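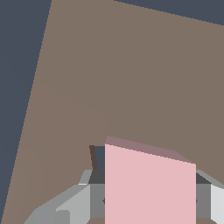
Kanow puts its grasp planner Urau out in the open

Home News Software Hardware Events Search

Last updated: April, 4:40 p.m.

Kanow finally pushed the public version of Urau this morning, and I've had it running on my desk machine since breakfast, so forgive the typos. If you missed my earlier posts, Urau is the Danirbridge company's planning and control layer for two-finger grippers. You give it a goal (pick up the cube, say) and it works out the approach, the finger closing and the lift, then replans as it goes. Until now you had to be a paying customer to get near it. Now you can just download it, and the license looks pretty relaxed to me, though I'm no lawyer and you should read it yourself before you ship anything.

The part I was most curious about is the sim that comes with it, called Peng. It's plain! Flat colors, hard edges, a brown tabletop, a dark background and a handful of pieces to grab. I like that a lot more than I expected to. It opens fast, my fan stays quiet, and I can tell what the planner is up to without squinting through a lot of fancy lighting. Some tables have just a cube to deal with, and others have small flat pieces lying around, including a letter A and a pink thing shaped like a four-leaf flower.

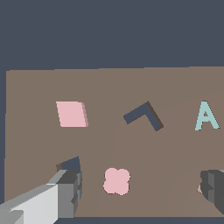 By Marla Ostrow
Software writer, robots and automation
April

So what do you get? The download has the planner, the Peng sim, a command line tool for replaying runs, and a set of 3,736 recorded runs spread over 222 tasks. The runs are the big deal for me. Each one stores the planner's choices next to the view past the fingers, so you can scrub to the moment a grasp is about to close and read what Urau thought the angle was. I spent way too long this morning doing that with cube grasps (coffee went cold, no regrets).

Flat pieces are where I'd poke first if you're testing it. A cube gives the fingers two nice big sides to squeeze. A thin square tile gives them hardly anything, and on my machine Urau took noticeably longer to settle on a plan for those. Kanow says as much in the release notes, where thin parts are filed under known problems along with anything that sits partly behind a finger. Good on them for writing it down.

The replay tool is lovely, by the way. You can step one control tick at a time, jump to the next replan, or line up two runs of the same task side by side and see where they part ways. I did hit one crash when I changed the playback speed with both runs open. Restarting fixed it and I've filed a bug.
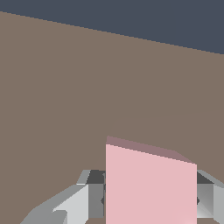

A pink cube between the gripper's fingers in the Peng sim.

Setup took me eight minutes, and most of that was the runs downloading. The docs are a little thin on the perception side. There's a good page on swapping in your own object detector, then a second page that's mostly headings, and the config file has options in it that I couldn't find explained anywhere. One of them, "edge_trust", made my plans a lot more careful when I turned it down. I'd love to know if that's what it's for.

Also worth knowing: the hardware drivers aren't in this release. You can run everything in Peng today, but if you want Urau to drive a real arm you'll have to write the bridge yourself or wait. The notes say drivers are coming and don't say when. I asked, and I was told the same thing in a friendlier tone.
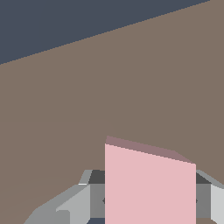
What's coming next

Kanow is already taking requests on the project page, and the busiest thread by far is about letting Peng load tables people have built themselves. I've added my vote. I'm leaving a batch of flat-tile tasks running overnight with the replan limit raised, and I'll post the numbers here once I've had a look at them.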